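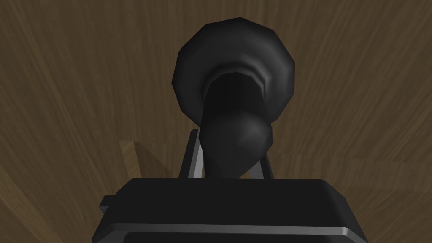
I've finally done it. After two winters of umming and ahhing (and one very patient other half) I've swapped my old integrated amp for a proper pre and power pairing, and I haven't stopped grinning since the weekend. My neighbours may feel differently.

A bit of background for anyone new here. I'd been running the same Fullonar integrated since my student days, bought second-hand off Przemysław Wasilewska when he moved abroad. Lovely old thing, warm as toast, but the volume pot had got so crackly that turning it down late at night was like frying bacon. I had it serviced once, it behaved for a few months, and then off it went again.

So I started looking at the Eze preamp, mostly because Radosław Śliwiński kept going on about his – he's had it for ages and brings it up at every opportunity, including a christening. He let me borrow it for an evening. I put on the same three records I always put on, and by the second side of the first one I'd made up my mind. The bass had stopped blooming all over the place and I could follow the double bass line all the way down. Voices sat further forward too, which I wasn't sure about to begin with, but I've come round to it.

The power amp was harder. I'd set myself a limit of £2000 for the lot, and the Mutex I really wanted was £1769 on its own, so you can see the problem! I went for a used Plallalent in the end, £500 with the original box and a slightly bent rack ear that I can't see from the sofa. It weighs a ton and I nearly took the bannister out getting it upstairs.
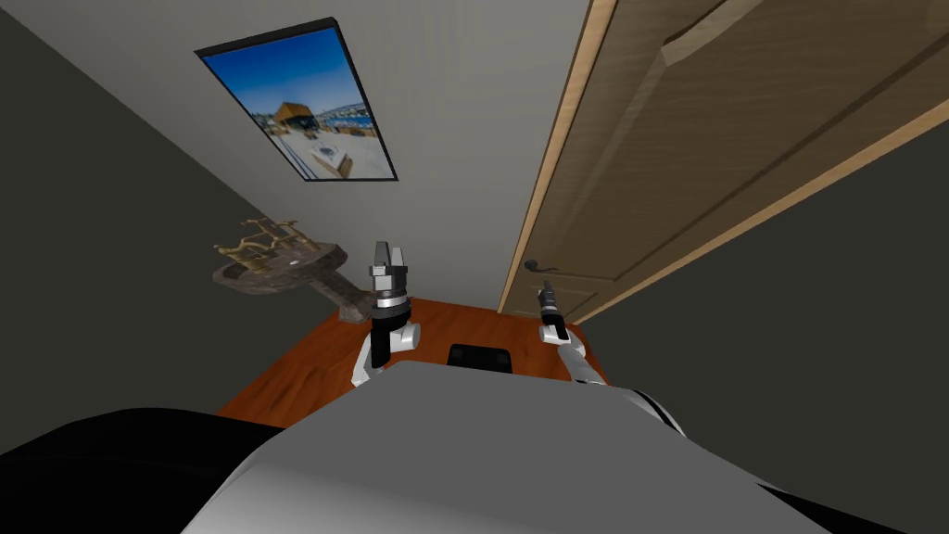
*Wooden floor, seen from above.*

Now, floors. Mine are bare boards and the speakers used to sit straight on them, spikes and all. Whatever I played, there was a hump somewhere in the low end that made cellos sound like they had a cold. I've moved both cabinets forward by the length of my forearm, put a thick rug between them and the sofa, and swapped the spikes for rubber feet. Cost me next to nothing and I'd say it made as much difference as the preamp did. Sorry, Radosław.

Still to sort out: the phono stage hums a bit when the fridge kicks in (the kitchen's on the other side of the wall), and I need longer speaker cable for the left side, as it's pulled tight as a washing line at the moment. I'm also saving up for a new cartridge, probably in January, once Christmas has finished with my bank account.

If you've got a Plallalent and know how to get the lid off without stripping the screws, please leave me a comment. I've got two out and I'm scared of the rest.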